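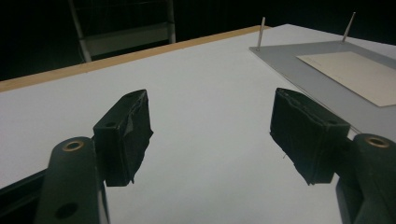

Teker Hand-Held Gripper
Made by Stisport, Prilerby

Price: £376 per gripper, £1,469 for a set of four with case
Delivery: 24 working days
In the box: gripper, spare pair of finger pads, hex key, printed copy of the Vrabec bench rules

The Teker is a two-finger gripper you hold in your own hand, for showing a robot how a job is done. You squeeze, the fingers close, you pick the thing up and put it where it belongs, and the recording goes off to be learned from. We love making it! But a good part of what people ring us up about has very little to do with the gripper and a lot to do with how it gets used, so this page covers both.

The gripper

The finger arms are plastic and pivot on bushings, and the finger pads are separate parts that can be taken off and replaced without touching the arms. Both pads are the same, so one spare will do for either side. The squeeze is light enough for a long morning (Rozália Rusnák, who designed the linkage, has small hands and wouldn't sign it off until it suited her) and the fingers open wide enough for most things you'd find on a workbench or in a kitchen drawer.

Pads can be used bare or wrapped in tape. Wrapping changes the grip, sometimes by a lot, which brings us to the rules.

The Vrabec bench rules

These started as a sheet on the wall of our Vrabec workshop, and grew. There are 31 now and you get all of them in the box. The ones we'd most like you to read first:

Rule 1. One surface for the whole session. If you start with tape, finish with tape. If a pad has to be re-wrapped halfway through, stop, re-wrap both, and begin a new session in the log.

Rule 2. Write down the pad. Bare or wrapped, what tape, and the date it went on. A robot trained on a grippy finger will be badly let down by a slippery one, and without a note you can spend days looking for the fault in the wrong place.

Rule 4. Match the robot. Whatever is on the fingers in your hand should be on the fingers of the arm that will do the job later. Same pads, same wrap. We'd put this one first if the numbering weren't already printed on so many sheets.

Rule 7. Clear the table of anything the job doesn't use. Cups, phones, your sandwich. A plain top is lovely to work on.

Rule 8. Fix the light before you start and leave it alone. Overhead lamps on, blinds down if the sun moves across the bench.

Rule 11. Pins, rods and other thin upright parts: approach slowly, from the same height each time, and keep your wrist straight. This is also a safety rule. Eye protection on whenever anything thin and stiff stands up from the work.

Rule 12. Both fingers in view before contact. If you can't see them both, neither can whatever is learning from you.

Rule 15. Keep the mistakes, and mark them. If you drop a part, finish the move, label it as a drop and carry on. Deleting them as you go leaves you with a very flattering set of recordings and a robot that has no idea what to do after a fumble.

Rule 19. Keep paper with names or addresses off the bench. Job cards should carry a number only.

Rule 23. Change hands with care. When a new person takes over, they do a short warm-up that isn't recorded, then log their initials.

Anyone who has worked with us will know Nisreen Aoun's handwriting in the margins of the original. We've kept her notes in the printed copy, including the rude one next to rule 8.

Daily check

Takes a couple of minutes, and we do it with a cup of tea out of reach.

Open and close the gripper fully. It should move smoothly with no click.
Look at each bushing and try to wiggle the arm sideways. A little give is fine, a knock is a worn bushing.
Press each pad with your thumb. If it shifts, tighten the screw by hand with the key supplied - never with a powered driver, as the plastic won't thank you.
Bring the pads together and check that they meet squarely.
Run a finger over the gripping faces and write what you find in the log.

Please don't oil the bushings. They run dry, and oil finds its way onto the pads sooner or later.

Is it safe to use next to a moving arm?

The gripper has no motor, so it can't pinch harder than you do. The arm beside it is another matter. Record with the arm switched off and locked, or in a different part of the room, and follow your own site's risk assessment over anything written here. The bench rules are good practice from people who do this every day - they don't replace the safety standards that apply to your robot, and we'd be worried if you used them that way.

Spares

Finger pads, pair: in stock
Finger arms, left or right: in stock
Bushings: in stock
Case for four: back in November

The rules can be had on their own, free, with or without a gripper. Copy them, change them, stick them on your wall, and send us anything you add. Rule 23 came from a customer and it's one of the best on the sheet.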